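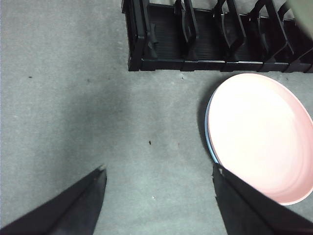 Black plastic, with arched dividers for the plates.

Wakel dish rack review: three months in. May 15, 2024. Filed under Kitchen, Small Flats. 8 comments

I've washed up by hand my entire adult life. My last flat had a lovely double drainer and I took it completely for granted, and then I moved to this place, where the draining board is about the size of a paperback (I exaggerate, but not by much!). So for the first few weeks everything got dried with a tea towel straight from the bowl, and I went through tea towels like you would not believe.

My friend Wulan Lumenta had been going on about her Wakel rack for ages, so I gave in and ordered the same one. It came in a box big enough for a microwave, with a rather cross little leaflet in it and no assembly to speak of. Rinse it, put it down, done. I do like a thing that doesn't need an Allen key.

What I wanted was pretty simple. Dinner plates that stay upright, bowls that don't slump over on each other, and somewhere for the water to go that isn't my socks. The plates part it does very well. I had a wire one from Plidolley before, and the thin plates used to slide forward every time I shut a cupboard. I lost a side plate from my gran's set that way and I'm still sore about it.

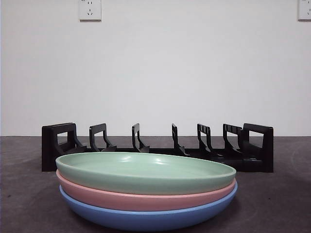
Bowls are a mixed bag. Shallow ones are fine. Anything deep, like the big noodle bowls I got in the Mkhize sale, takes up two gaps and leans, so I've started doing those first and putting them away before I tackle the rest. It's a faff on a weeknight but you get used to it. Mugs I just stand upside down on a folded cloth next to the rack, same as my mum does.

The water is my main moan. Mine sits dead level, so it doesn't run off anywhere, it just collects along the bottom and waits for you to notice. If you leave it more than a couple of days you get that slimy feeling under your fingers, yuck. I tip it out every morning while the kettle's on and give it a proper scrub with an old toothbrush on bin day. We have very hard water here too, so there's a chalky bloom that shows up something rotten on black. White vinegar shifts it. I tried the Forance descaler first and it smelled like a swimming pool for a day, so don't bother.

Eyerusalem Demissie asked under my last post whether it would fit in a cupboard when people come round. Depends on your cupboard! Mine goes in the one under the sink if I move the bleach, but it's a squeeze and I usually end up shoving it in the bath behind the curtain. It doesn't fold, so if you want one that vanishes flat, this isn't it.

Also, knives and forks. I've got mine in a jam jar on the windowsill. Works fine, looks a bit student.

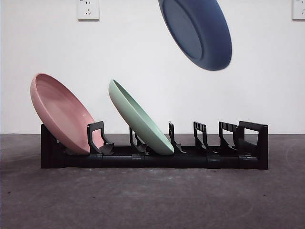 Would I buy it again?

Yes, I think so, though I'd get the lighter colour if they still do one, purely for the limescale. I'd give it 80 out of 100, with most of the lost marks going on that puddle. If you eat off big deep bowls every night, have a look at something with wider gaps. For one or two people with ordinary plates it's a good solid buy, and I haven't broken a single thing since it arrived.

I'm going to try a drying mat in August when my sister's lot come to stay and the washing up gets silly, so I'll report back on that. If you've got a mat you love, tell me which one in the comments, please!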